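Woltlow Community Help
Home and Storage > Small Things

Shoebox as a "drop everything" box: how do you stop it from becoming a mess?

posted by Canan Başaran

Hello to all. I am asking for help with a very small problem which makes me angry every morning.

We moved in September to a smaller apartment, and there is no furniture at the entrance. Before, we had a chest with drawers, and all the little things went there: keys, tape, the lint brush, cables, coins, the pen that writes and the six pens that do not write. Now these things travel. I find the tape in the kitchen and the car key under a pillow.

My sister told me to use a shoebox. I had a big one from winter boots, very strong cardboard, so I put it on the daybed near the door. For one week it was wonderful. After 25 days it was so full that I had to turn it over on the bed to find my key, and then I was late, and my husband had to look at all of it in the evening because I left it there.

So my questions are these. Do you put walls inside the box, or do you leave it open? Should I keep the lid? And how do you decide what is allowed to live in it? I do not want to buy a plastic organizer, I looked at one from Grisano and it was too deep and also too expensive for what it is. I have scissors, glue and a lot of cardboard from the move.

One more detail, the daybed has a soft cover, so the box is not completely flat when somebody sits next to it. Things slide to one corner. Maybe this is important, maybe not.

Thank you for reading. Please excuse my English if I wrote something strange.

Cengiz Ertürk

Just buy a drawer unit. A shoebox is garbage, it belongs in recycling. My mother had shoeboxes everywhere, and when she looked for one button it took the full evening. Put two hooks on the wall for keys and throw the rest away, you will not miss it.

 Canan Başaran
 Thank you, but we rent and the owner does not permit holes in this wall. I will think about the throwing away.

 Cengiz Ertürk
 Then adhesive hooks. Clean the wall with alcohol before.

Müzeyyen Akgül

Dear Canan, I have lived with exactly such a box for 7 years (not the same box, I am now on the third), and I will try to explain how I do it. English is also not my first language, so we are equal.

First, the walls. I tried dividers two times. The first time I made a grid with eight little rooms from cereal cardboard, and it was very pretty, and it did not work at all for us. Each room was too small for the tape and too big for the coins. My son put the coins on top of the tape. The second time I made only one wall, across the box, and this was better, but it fell down whenever somebody took out something heavy. If you want a wall, cut it a little longer than the box is wide, bend both ends, and glue the bent ends to the sides. Let it dry the whole night with something heavy leaning on it. I used a bottle of oil.

Today I have no walls. I have a rule about the number of things, and the rule does more than the cardboard did. The floor of the box must be visible. When I look in from above and I can see the bottom between the things, everything is fine. When one thing lies on top of another thing, something has to go out, and the person who put in the last thing must choose. In the beginning there was a lot of discussion about this in our house. Now it takes two seconds.

What is allowed to live in mine: something you touch almost every day, or something that you need quickly when you need it. Tape is the second kind. Keys are the first kind. Batteries are not allowed, because they roll and because you can't know if they are full. Receipts are not allowed. I once collected 400 of them (I counted them for the tax, otherwise I would never count such a thing) and it was a terrible week. Receipts now have an envelope inside the kitchen cabinet.

For medicine and creams I would also say no, if you have small children or a curious cat. An open box on a low bed is the easiest place in the apartment to reach.

About the lid: take it away from the box, but don't throw it away. If you leave it on, people will put things on the lid, and then you have two floors. I use mine turned around, under the box, so the edges of the lid hold it like a tray. This also helps you with the sliding! The lid is wider and it stands better on soft fabric. If it still moves, put a thin cutting board between the lid and the cover.

Choose a box with low sides if you have the choice. With boots, the box is often very high, and in a high box you see only the half. You can cut it down. Draw a line all around with a ruler, cut slowly, and put paper tape on the edge, or it will scratch your hand and take threads from your sleeves.

A light color inside is also good. Black things disappear in a brown box, especially in the evening. If yours is brown inside, glue white paper on the bottom.

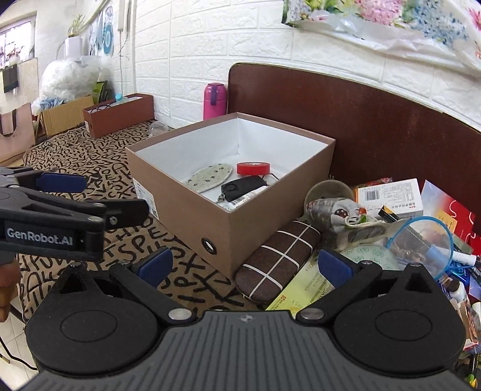 The other habit I can recommend is to give flat things the flat place. Something wide and thin goes along the side, on the bottom, never standing up, and the tape lies down on its flat side also, so it can't start rolling when you pull on something else. Anything with a clasp or a chain should have its metal part pointing away from cables, or in the morning you pull out one thing and get three. I learned to close every clasp before it goes in. And long hard cases, for glasses or similar, I keep next to the box and not in it. They take the complete length, and then the rest gets pushed into the corner.

If your box has a hole with a metal ring in the side, use it. You can pass a charging cable through, and the end stays inside and doesn't fall behind the bed. If there is a label from the store, leave it where it is. When I pulled mine off, the top layer of the cardboard came with it.

Then every evening (I do it when the tea is cooking) I look into the box one time. I don't clean it. I only look if I can see the floor. If I start to clean I will be there until ten o'clock.

I hope something of this is useful for you. Write to us how it goes.

 Canan Başaran
 Müzeyyen, this is so helpful, thank you! I cut the box down tonight, and the lid is already under it. I had not thought about the lid at all. My edge is not very straight, but with paper tape it looks acceptable. The floor is visible — for today.

 Müzeyyen Akgül
 Very good! Mine is not straight either.

Imke Sperling

I agree with most of the above, but I would make two boxes. One for things that leave the house with you (keys, card, transit ticket) and one for things that stay (tape, scissors, pens). They can be small. Mine are from children's shoes, and they stand next to each other on the shelf over the radiator.

The reason for me was that my husband takes only from the first box and my daughter only from the second, so now they do not disturb each other's order. If you have only place for one, then one wall in the middle is the same idea.

And to Cengiz: glue hooks fell down from our wall three times, with alcohol and without. It depends on the paint, I think.

 Cengiz Ertürk
 You have to wait one day before you hang something on it.

 Imke Sperling
 I waited one day.

Hülya Güler (moderator)

I moved the discussion about hooks and paint to the Walls section, please continue there. The topic here stays open for boxes. Canan, if one of the replies solved it, you can mark it with the green button under the name.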